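Trying Out the Korcombe Starter Kit
Project report by Niamh Breathnach and Cathal Keogh
15 Oct 2023

Our project was to find out whether the Korcombe gripper kit is any good for beginners. Sutcliffe lent us one for the term, and we were so excited to open the box! Neither of us had programmed an arm before.

Setup
The manual says to allow 30 minutes. It took us about 45, mostly because we bolted the bracket on backwards (the drawing on page 3 is tiny). Once it was on right, the software found the gripper straight away.

What we tested
We wrote a short program to pick up an object, hold it over the table and set it down again. Teaching the positions by hand was easily our favorite part. You push the arm where you want it, save the point, and it goes back there every time!

We ran the program 300 times over several afternoons. Most of the drops happened early on, when our grip point was too far off center. Caoimhe Conneely suggested lowering the speed for the last bit of the move, and that helped a lot.

What we didn't like
Cables! They need a lot of slack for the wrist to turn, and the kit comes with no clips. The error messages are also just numbers, so keep the manual open.

Would we recommend it? Yes, for any class with a few weeks to spend on it. Next we want to try softer objects.

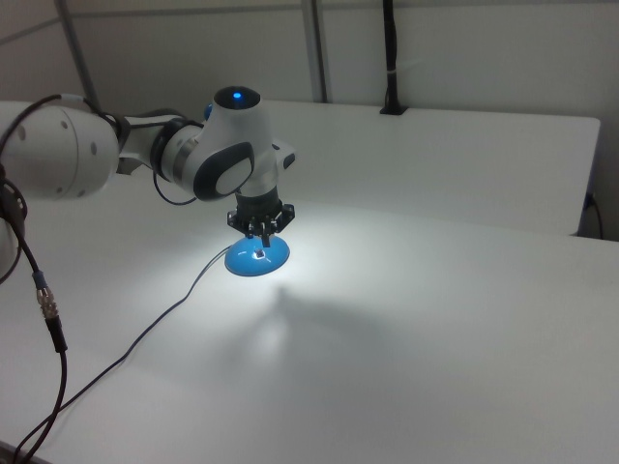

The gripper holding a blue dome just above the table.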